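About Us

Hi, and welcome to Flirkmont! I'm the one who answers the email, draws most of the logos and keeps the coffee going, so if you write to us you'll probably get me.

We're a small design and communications studio for churches -- bulletins, websites, signs, the yearly giving letter, all of it. I started out making worship folders for my own parish on an old computer in the choir room, and a neighboring church asked if I could do theirs, and then their sister church called (you can see how this went). We've now worked with 422 congregations, and the smallest of them has 23 members and the best potluck I've ever been to.

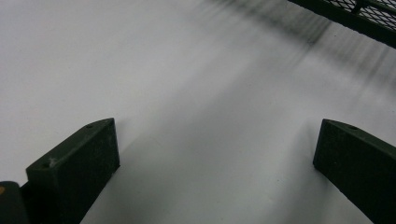
Do you only work with one denomination?

We work with any congregation that asks us. Our first few were Lutheran and Methodist, but these days the list includes Baptists, Catholics, a Quaker meeting and a couple of church plants that are still picking a name.

Most of what we do runs through two projects. Nidari is our set of bulletin and newsletter templates, made for the office person who has a whole Sunday to lay out and one morning to do it. Dritus is our training course, all online, and it covers the stuff I wish I'd learned sooner: writing a short announcement, choosing a photo, saying no to a ninth typeface.
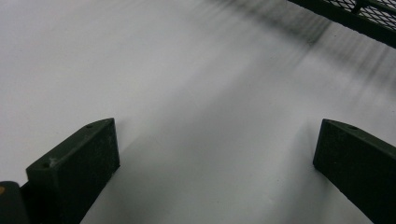 I should say that Dritus started as a handout. It was two pages, stapled, and I brought it to a workshop in August expecting a dozen people. The room filled up! We ran out of handouts before the opening prayer, so I promised to put everything online, and some 900 people have taken the course so far. We add a new lesson whenever the same question lands in my inbox too many times. The latest one is on church signs, and I had way too much fun with it. 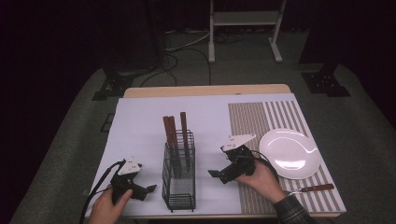

Guimarães wrote to tell us that their newsletter used to go straight into the recycling, and now people call the office when it's late. They also asked for a large-print version of the Nidari templates, so we made one, and it comes with every order now.

If you'd like to talk, drop us a line through the contact page. Mornings are best, and I do love seeing old bulletins, so send a few along!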